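4.2 What we spent, and what we should have spent it on

When Despina Obradović and I sat down to plan the equipment for this study, we had 3000 euros and a wish list that came to a good deal more. We'd read plenty of papers that list their hardware in a tidy table, but very few that admit how the table came about, so I want to go through ours properly (mistakes included!).

Our first draft gave 2000 to controllers, mounts and computing, and left 1000 for everything else. Everything else, in that draft, meant the table, the straps, the gloves, the cables, the spare cables and the objects people would handle. Amber Mulder read it and wrote "gloves??" in the margin, and she was right to. We had put down a single pair, in a single size, for every operator on the rota. We went back to the supplier, Clandine, and asked for a price on a mixed box, and the whole plan shifted from there.

The task itself was cheap, I'm glad to say. Toy building bricks cost next to nothing, they're easy to replace, and everyone already knows how to pick one up. We did look at the Nuvex set of machined test blocks, which is lovely, but a single case would have swallowed the entire objects line and we couldn't see what it would buy us at this stage.
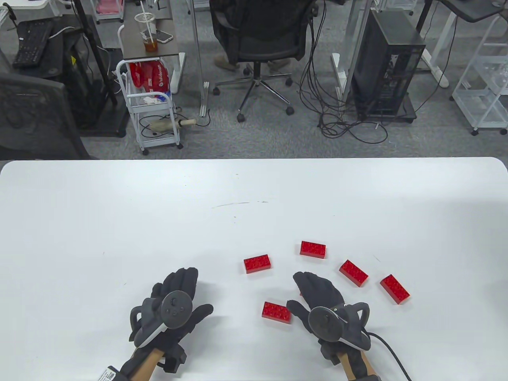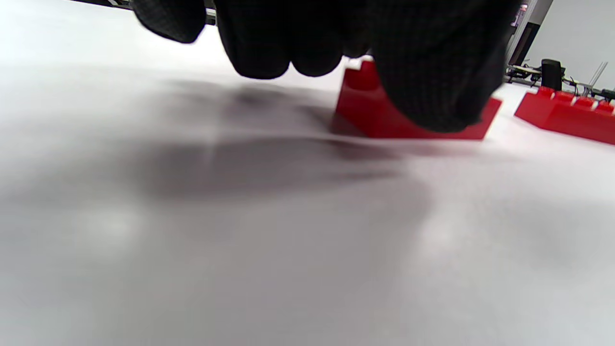
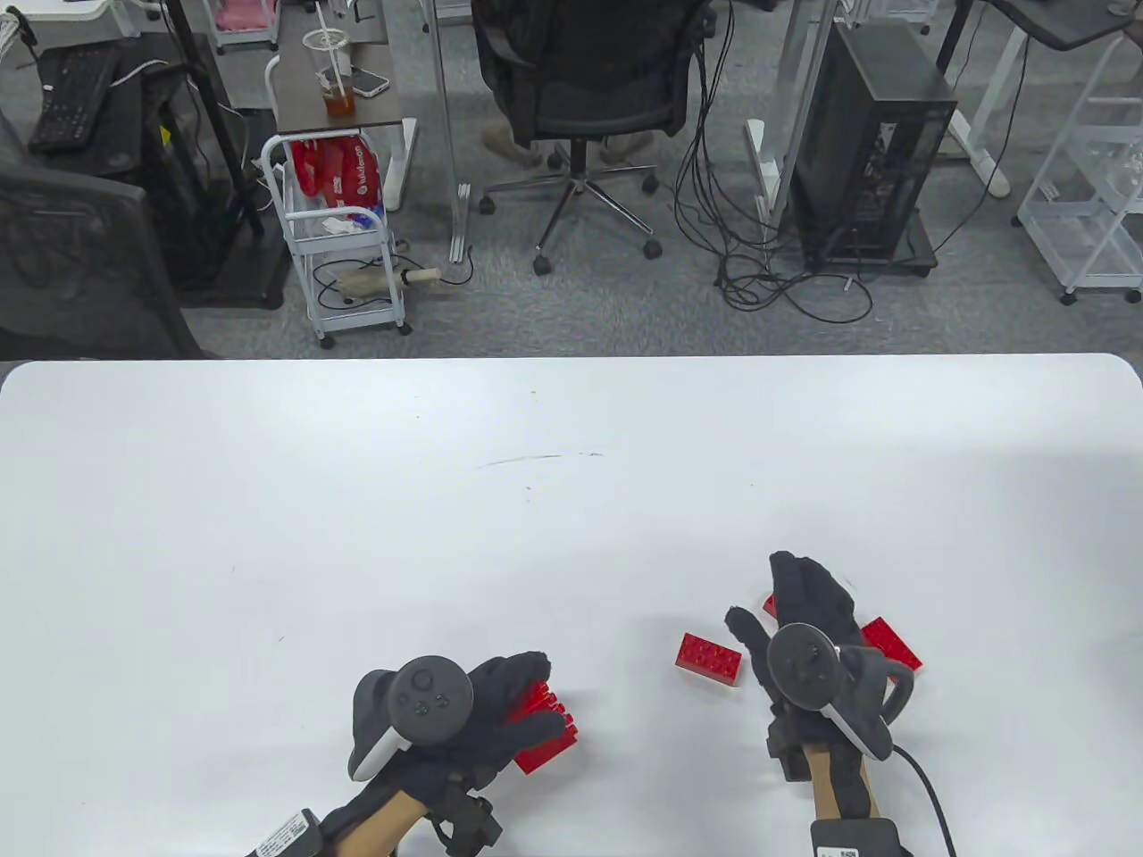 Figure 3. Handling red toy bricks at the white table, gloves on.

The line I'd most like to have again is the one for mounting. We'd priced the controllers carefully and then treated the straps as pocket money, when straps are the part that has to fit a real arm for a whole session. A budget that covers two good controllers and poor straps is a budget for one bad week, and I'd now move money out of computing to fix that. The Ivanov quote for a faster machine was tempting, I admit, and we argued over it for far too long before agreeing that our recordings were small enough to process overnight on what we had.

Cables deserve their own line as well. In our sheet they sat under "sundries" with the tape and the labels, so every replacement had to be squeezed out of something else, and Despina ended up keeping a second sheet just to track it (she still has it, and it's far better than the official one).

We sent the revised plan to Puvus, who run our purchasing, on 26 May 2018 and placed the orders in June. The changes were modest: more gloves in more sizes, a proper sum for mounts, cables listed separately, and the new computer put off until the next round of funding. Whether the computer comes back on to the list depends on how many operators we take on, and we look at that in the next section.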